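Looking after a pair of hand-held grippers: the weekly and monthly routine

Posted 2 August 2021 in Workshop Notes

We run two hand-held grippers at the Stamden office, a left and a right, with a marker cube on each and a headset camera that watches the cubes. The kit is a Barnora set, second revision. The manual that came with it devotes one page to maintenance and four to how to lift the box.

What follows is the routine we settled on after a spring of bad tracking that we blamed, in order, on the software, the lighting, the software again, and a cube that had been put back on a quarter turn out. It was the cube. If you have the same set or something like it, most of this should carry over.

What you'll need

A hex key that fits your mount screws. The Barnora ones are small and soft, and a worn key will ruin them.
Lint-free cloths and plain water in a spray bottle.
A soft brush. A clean paintbrush is fine.
A steel ruler with 50 mm clearly marked.
A paint pen in a color that shows up on gray.
A notebook. Paper. You will not open the spreadsheet with a gripper in each hand.

Before you start

End the recording session and shut the tracking software down completely. Ours keeps a grip on the last known pose of each cube, and if you take one off while it's running it will spend the rest of the day convinced your left hand is on the ceiling.

Mark each cube before you loosen anything. One dot of paint pen on the base of the cube, a matching dot on the mount. The cubes will go on four ways and only one of them is right. We skipped this step once, see above.

Step 1. Clean the marker faces

Spray the cloth, never the cube. Wipe each face from the middle out, then dry it with a second cloth. Skip the alcohol wipes. They take the grease off beautifully and then start on the black ink, and a marker that has gone dark gray reads well in the morning and badly by late afternoon.

Look at each face under a desk lamp at a low angle. You're hunting for scratches, lifted corners and shiny patches. A lifted corner can be pressed flat and left under a book overnight. A shiny patch means the matte coating has gone, and the face needs replacing. Print the new one at full size with page scaling off, then lay the ruler on it. The black square should measure 50 mm. If it measures 48.5, your printer has been helpful, and you need to find the box it ticked for you.

Step 2. Check the mount

Hold the gripper body in one hand and the cube in the other and try to twist. There should be no play at all. If there is, take the screws out, clean the threads, and put them back finger-tight before going around a second time with the key. Stop when they're snug. The body is plastic under the screw heads, and it gives no warning before it strips.

Step 3. Clear the jaws

Brush out the opening at the front of each gripper. Fluff collects behind the jaws and packs down into a sort of felt, and the first symptom is a trigger that feels slightly lazy. Work the trigger 60 times with nothing in the jaws. That sounds like a punishment, but a sticky return tends to show up late, and five squeezes won't find it.

If it still drags, unclip the front cover and look at the return spring. Don't oil it. Oil turns the fluff into paste, and then you get to do this step with a toothpick.

Step 4. Check visibility

Put the headset on, pick up both grippers and hold them in front of you at the height you normally work. Open the tracking preview. Each cube should have at least two faces detected and the pose should sit still when you do.

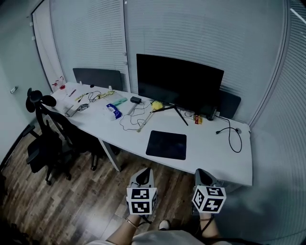
Turn each wrist slowly inward, then outward, then tip the gripper forward. Note the angle where detection drops to a single face. A little wobble there is normal. A jump is a sign that one face is glued on crooked, and you can find out which by covering them one at a time with a sticky note.

Check your sleeves too. A loose cuff can slide over the lower edge of a marker and vanish again before you look down. I lost most of an afternoon to a cardigan.

Step 5. Recalibrate

Only needed if you've removed a cube or replaced a face. Start the calibration from the Urnard menu, under Hand Tools, and move each gripper through a slow figure eight until it has collected 300 frames. Go slower than feels reasonable. Blurred frames are thrown out without a message, so the counter simply stops and you stand there conducting an orchestra.

Accept the result if the error is under 7 tenths of a millimeter. If it's over, run it once more. If it's over again, go back to step 2, and be less trusting this time.

How often

Steps 1 and 3 every week. Steps 2 and 4 every month, or any time a gripper has been dropped, including the times it was "only the carpet." Spare faces and mount screws come from Gautier. Order the screws by the bag. The next full check on our pair is due in September, and the left trigger is already getting lazy.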